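Ticket: Presoto exports dropping the last column of recipe cards
Product: Presoto desktop, with Stolon sync switched on
Opened by: Yesenia Ventura
Status: Resolved (workaround in place, fix promised)

Opening post

Hello support! I look after the recipe collection for a supper club in Dosstead and I've been using Presoto to print our cards for a good while now, mostly without any bother. Since the March update, though, my exports come out wrong. The card looks perfect on screen, three columns (ingredient, amount, notes), but when I export to PDF the notes column has vanished. No gap where it should be either, the other two just spread themselves out to fill the page as if it had never existed.

I've got 212 recipes in the collection and I need them printed as a booklet. I noticed the problem when I ran off the bread section and saw that every "leave overnight" and "lower the oven after ten minutes" had gone. Those notes are most of the recipe, really.

What I've tried so far:
Closing and opening the program again. No change.
Exporting to a different folder. No change.
Making a brand new recipe with three words in it. That one exported fine! Notes and all.
Copying an old recipe into a new blank card. Notes gone again.

So it's something about the old ones, but I'm blowed if I can see what.

Reply from Lalit Katiyar, support

Hi Yesenia, thanks for testing a blank card, that saves us a step. Could you tell me which template the old recipes use? It's under Card, then Layout, in small grey letters at the bottom. Also, could you send me one recipe that fails and one that works?

Update from me, same afternoon

The old ones all say "Bañuelos wide". The new one says "Standard". I'd forgotten I ever chose a template, it must have been when I first set everything up. I picked Bañuelos because it had room for my aunt's very long instructions.

I've attached the soda bread (fails) and the three-word test (works). While I was at it I tried a few more things:

Changed the soda bread from Bañuelos wide to Standard. Notes came back in the PDF, but the lines ran over each other and the last four were missing altogether.
Changed it back to Bañuelos wide. Notes gone again.
Switched off Stolon sync and exported. Still gone.
Took the photo off the card and exported. Still gone, so it isn't the pictures.
Exported on the old laptop, which hasn't been updated. Perfect! All three columns.

That last one cheered me up no end, but the old laptop takes an age to open anything and the lid is held on with tape, so I'd rather not do a whole booklet on it.

I also went through the page settings and wrote down what each machine says. The old laptop has the card width at 700 and the notes column at 200. The new one has the same 700, but the notes column is set to 60. I didn't change that – I wouldn't have known where to look before this morning.
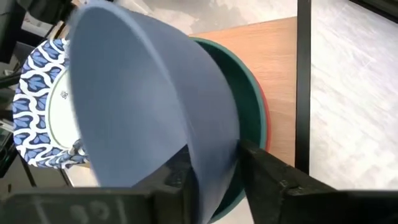 Could the narrow notes column be the reason it vanishes from the PDF?
It's the most likely cause, as the export leaves out any column that is too narrow to hold a full word.

Lalit answered that one within the hour, which was very decent of him. He explained that the screen view stretches a narrow column so you can read it, but the export takes the number at face value. The update had rewritten the widths in some of the older templates, and mine was one of them. He asked me to put the notes column back to 200 by hand and try again.

Update from me, evening

Right, progress of a sort. I typed 200 into the box, pressed Save, exported the soda bread and there were my notes. I did a little dance in the kitchen. Then I opened the scones and they'd gone again, and when I looked at the settings the number had crept back to 60.

I tried it twice more to be sure I wasn't imagining things. Each time it held for one recipe and went back when I opened another. Then I remembered I'd switched Stolon back on after the earlier test. With sync off, the number stays put. With sync on, it changes back as soon as a second card is opened. My guess is that the copy kept online still has the wrong width in it and keeps pushing it down to me.

Reply from Lalit Katiyar, support

Your guess is right. Please do these in order:

1. Switch Stolon off and close Presoto.
2. Open Presoto again and set the notes column to 200.
3. Save the template under a new name. Any name will do, so long as it isn't the old one.
4. Select all recipes and apply the new template.
5. Switch Stolon on and leave the program open until the little arrow stops turning.

Don't delete the old template yet. If anything goes wrong you'll want it.

Final update from me

Done, and it worked. I called the new template "Yesenia wide" as I couldn't think of anything cleverer. Step 4 took ages and I was sure it had frozen (the bar sat at the halfway mark for long enough that I made tea and drank it) but it got there. Sync on, ten recipes opened one after another, number still at 200. Exported the full booklet and checked the bread, soups and puddings page by page. All the notes are present, including the one on the plum cake that just says "ask Mum".

One small leftover: the contents page now gives the template name under every title, so it says Yesenia wide all the way down. I found the tick box for it under Print, then Extras, and switched it off.

Lalit says the widths will be put right in the next update and that my own template won't be touched by it. Happy for this to be closed.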